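How Does a Robot Learn a Chore?

A robot does not know what laundry is. It has to be shown.

At the Manby lab in Premstead, researchers use a method called learning from demonstration. A person guides the robot's two arms through a job, such as moving a toy between a washer and a basket. While the arms move, a computer saves two things - what the camera sees and where each joint is.

One demonstration is not enough. The toy may sit on the left one time and on the right the next. The team recorded 600 demonstrations of the same job, with the toy in a different spot each time.

Next comes training. A computer program looks at a saved picture and guesses how the arms should move. The guess is compared with what the person did. If it is wrong, the program changes its numbers a little and tries again. The program, named Jonance, made its guesses in 4000 rounds of training.
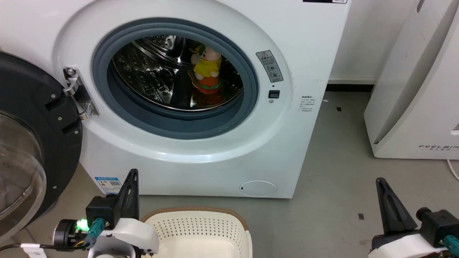 Why does a robot need so many demonstrations?
Each one shows the job in a slightly different way. With more of them, the program can handle places and angles it has not met before.

Word to know: a gripper is the part of a robot arm that holds things.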